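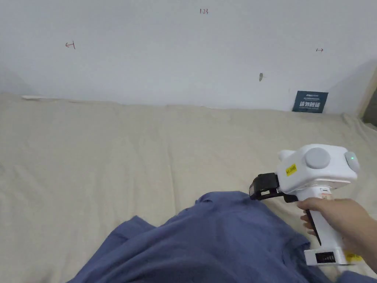
Blue, unfolded, on beige.

THE FOLDING COLUMN: ONE BLUE THING AT A TIME
By Enda Mulligan

My piece in the November newsletter, on putting clean clothes away the same day, drew more mail than anything I have written for the Ferkbridge Tenants' Newsletter. Most of it was from people who wished to know what kind of person does that. Fair enough. I have lived on Buchanan Street for 9 years and in that time I have managed it twice.

So this month we start smaller, with one garment and one bed.

The bed matters. I know there are households in this building with a folding table, and I'm happy for them. The rest of us fold where we sleep, which means the pile has to be dealt with by bedtime or moved to the chair, and we all know about the chair. Smooth the blanket out first, even if you don't feel like it. Wrinkles underneath work their way into whatever you fold on top, and a fuzzy blanket will also leave some of itself behind on anything dark.

Then take the heap and find an edge. Any edge. With a twisted shirt I go for the hem, with trousers the waistband, and if I can't tell which I've got I hold it up and give it a shake until it confesses.
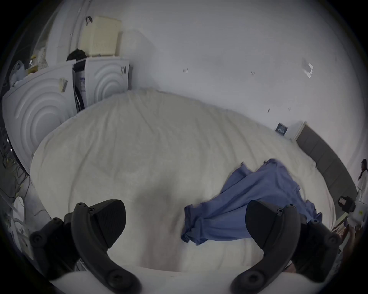
Lay it flat, smooth it from the middle outward, and fold the long way before the short way. I was raised the other way around and it cost me years of lumpy drawers.

If your machines are in the bedroom, you have the shortest laundry trip in Ferkbridge and no excuse at all. You also have a flat surface on top of them, and a basket up there is fine as long as things leave it now and then. Mine has held the same odd sock since we moved in.

Several of you asked about the Flunum folding board, which sells at Trotamach for more than I'd pay for the shirt. I borrowed one. It folds a T-shirt beautifully and then you have to find somewhere to keep the board.

Next month, fitted sheets. Please send advice, as I have none.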